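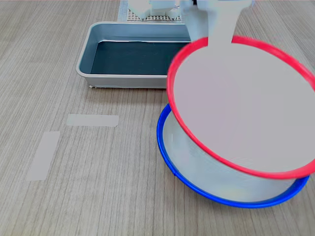
*Red rim over blue, on a pale wood-grain tabletop.*

The pitch for color-coded dishes goes like this. You buy a set in which every piece has its own bright rim. Red goes with red, blue goes with blue, and from then on your kitchen more or less runs itself. Leftovers find their lids. Kids put away their own plates. I have heard versions of this from three stores and one brother-in-law, and I have never seen it work past the second month.

So I went looking for people for whom it had.

Adaeze Onyeka runs a small housewares shop in Berstead and has sold rimmed dishes for years. She keeps them on a low shelf near the door, where the colors do most of the selling. "People pick up the red one first," she told me. "Then they put it on top of the blue one to see what that looks like. Then they buy both." I asked whether they came back for more. Some do, she said. A good many come back for one color only, the one they've lost.

That fits with what I found at home. My own set started as four colors and has settled, after a year, into two and a half. The half is a yellow lid whose dish went to a potluck and stayed there.

The round, shallow shape deserves a harder look than the color gets. A shallow dish is lovely for sliced tomatoes or crackers and close to useless for soup. It takes up a lot of table for what it holds. Stacked, it behaves well, and stacking is what the catalogs show you. Spread out for a meal of any size, a few of them will push the water glasses to the edge.

Alvar Sæther, who teaches an evening class in home organizing at the Wandivmont community center, used to recommend color coding to everybody. He has cooled on it. "It's a labeling system, and a labeling system only works if the household agrees what the label means," he said. In his own kitchen red was supposed to mean raw food. His daughters decided red meant theirs. Both systems ran side by side for most of a winter, until he gave up and bought plain steel for the chicken.

He does still defend one use. If you have pieces that look nearly alike and differ by a hair in size, a colored rim will save you the business of trying one lid after another. I tested this on a Sunday afternoon with a borrowed set from Edet, a brand that makes its pieces in graded sizes. I timed myself matching everything up, first with the rims visible and then by feel with my eyes shut. The colors won by 26 seconds. I'll grant that. I'd also point out that I don't usually put away dishes with my eyes shut, and that in an ordinary drawer the slow part was getting the drawer open.

Then there's the price. Onyeka charges 205 for the full Serton set and a good deal less for a plain white one of the same shape. The plain dishes hold the same crackers. She doesn't pretend otherwise. "You're paying for the ring," she said, and ran a finger along one.

What the ring does well is harder to put in a catalog. A pale dish on a pale table disappears a little, especially in evening light. My mother, whose eyesight is going, can find the edge of a red-rimmed plate at once and misses the edge of a white one perhaps one time in three. She has never used the colors to match anything. She likes knowing where the dish stops – and she'd take all red if they sold it that way.

Serton doesn't, as far as I could find. The colors come mixed, one of each, which strikes me as a decision made by someone picturing a shelf. Onyeka will split a box if you ask her nicely and she's in the mood. She told me she has a crate of greens in the back for anyone interested.

I bought a red one and a blue one. They live in the same cupboard as everything else, in no order I could defend, and last week the blue one was under the sink holding a sponge.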